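4.2 The bed as a sorting surface

Most of the literature on household tidying assumes a table. Our participants owned tables, and in the diaries they kept for us the tables were generally full. What they used when a box had to be filled or emptied was the bed, and they used it so consistently that we gave up coding it as an exception after the first week. Of the 122 sorting episodes recorded in the Wusau households, the great majority took place on top of somebody's duvet, often within an hour of that somebody wanting to sleep there.

The bed has obvious drawbacks. It is soft, it slopes toward whoever is sitting on it, and it swallows anything smaller than a thumb. It also has one advantage that a table cannot match, namely a deadline. A kitchen table can carry a half-sorted pile from May until the following winter (one did). A bed has to be cleared by night, or at least cleared sideways onto a chair, a maneuver we discuss in 4.4 under the heading of deferral.

The contents of the piles were less varied than we had hoped when we applied for the money. We had drawn up a coding sheet with 20 categories, among them heirlooms and correspondence. What came up, over and over, was the population of the bedside drawer: tissues, tubes, small cases for small electronics, dental supplies, and objects whose owners picked them up, looked at them with real affection, and could not say what they were. Figure 3 shows a typical group beside its box.
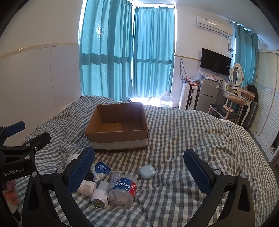

Figure 3. Small personal items and an open cardboard box on a bed. (a) The group in front of the box.

Baoshan Duan objected to the word "typical" when an early version of this section was circulated, arguing that a drawer is emptied onto a bed only by people who already intend to be good, and that the truly typical group of items is still in the drawer. We accept the point. Our sample consists of people who agreed to tidy while keeping a diary about it, and readers may adjust their expectations accordingly.

With that said, the order in which things went into boxes was fairly stable across households. Large, dull items went first. A jar or a bottle has a shape that the hand understands, and it leaves a satisfying gap on the bedding. Flat things followed, usually slid down the side of the box, where they would be hard to find later. Tissue packets were a special case. They were moved more often than any other item and boxed late, and several diaries record that a packet was opened and used in the course of the work, which our coding sheet had not foreseen.

Last of all came what we call the undecided. These are light, odd, cheap objects with no fixed place in the home: a cap from something, a bit of packing material, a toy that came free with a purchase. Their owners seldom defended them. They also seldom threw them out. One diary gives a foam figure four separate entries in a single afternoon, the last of which reads, in full, "he can stay." The second view in Figure 3 includes a member of this class.

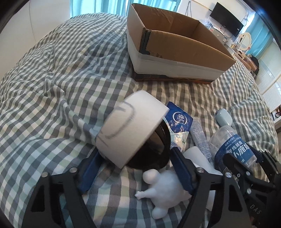
(b) The group with a white foam figurine in the foreground.

The undecided matter to our argument because they take up so much of the time. Boxing the dull items was quick work in every household. The remaining handful could absorb the rest of the evening, and the diaries grow longer and more literary as the objects get smaller. Malabanan's suggestion, made during coding, was that the box itself changes its meaning partway through: it begins as a container for things that are leaving the room and ends as a place where things may stay without being looked at. We found this persuasive enough to re-read the diaries with it in mind, and in most of them the shift can be dated to the first undecided object that went in.

Boxes were rarely chosen for the job. They were whatever had last arrived at the house, and their size governed the result more firmly than any plan did. A participant with a small box declared herself finished when it was full. A participant with a large one went looking for more to put in it, and finished in the hallway closet. We return to box size in 4.3, where the Clelport households, who had been given identical boxes, behave rather differently and complain about them at length.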